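4.2 What counts as a wiping task

Much of the household-cleaning literature treats wiping a surface as one activity with a known beginning and end. We doubt this. The coding manual used in the Bembridge kitchens, which we inherited for the present work, gives wiping a single code and leaves it there. Under that code an hour of diary entries can hold a quick pass over a crumb, a full clean of the counter, and the folding and refolding of a cloth that never touches a spill at all. We recoded 209 entries by hand and found the two of us agreeing far less often on where a wipe started than on where it stopped.

The cloth is a large part of the trouble. Henao's earlier notes for the Olla study (Amparo Henao kept these for the first 12 households) record the cloth as "out" or "away" and nothing more. A cloth that is out may be flat, bunched, draped over a tap or folded into a pad. These are different states and they lead to different next steps. A person who finds a flat cloth usually folds it before using it, and whether that fold belongs to the wiping or to the tidying before it is a question the manual does not ask. The Pletent scheme does ask, and answers that all folding is tidying. We find this answer convenient and not very convincing, as it would make a person who refolds to a clean side halfway through a counter stop wiping, tidy, and start wiping again.

A second difficulty is what else is on the surface. Several authors, Bansal among them, report cleaning times for a "clear" counter without saying how clear. In our reading a counter with a tray and a basket at the back is clear enough to wipe at the front and not clear enough to wipe all over. Figure 3 gives the kind of layout we have in mind. Any single figure for the time needed to wipe such a surface hides a decision about whether the tray and the basket get moved, wiped around, or wiped under.

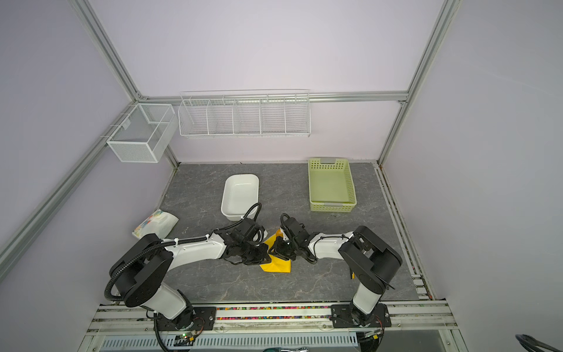 Figure 3. Work surface with a yellow cloth, partly folded, at the center. An empty white tray and an empty pale green perforated basket stand behind it. The wire shelf rack and wire basket hanging above the surface are also empty.

4.3 Storage and the claim of readiness

It is often said that hanging storage makes a surface quicker to clean. The argument runs that whatever hangs above the counter cannot be in the way on top of it. We have some sympathy with this but the evidence is thin. Empty storage proves little. A rack with five open compartments, as in Figure 3, tells us how much could be put up there and says nothing on whether anyone would bother to do it before wiping. In the diaries, people with a rack within reach still pushed things to the back of the counter, wiped the front half, and called the job done.

The longest diary in the set has 180 entries. Its author mentions the rack on the first day and then not again until April, when it was taken down to be washed. We would not build a theory on one diary. It does suggest that owning storage and using storage should be coded apart, and the manual has one box for both.

Portable containers are a harder case. A perforated basket with a tab at each end can be picked up and carried off with what is in it, so it might be thought to do the work of clearing in one move. Yet an empty basket is itself a thing on the counter. We coded it as an obstacle when the writer went around it and as a tool when the writer filled it, and in 80 entries we could not tell which had happened. Those entries were left out of Table 2. Readers who prefer to treat every container as a tool will get shorter clearing times than ours, and should say so when they report them.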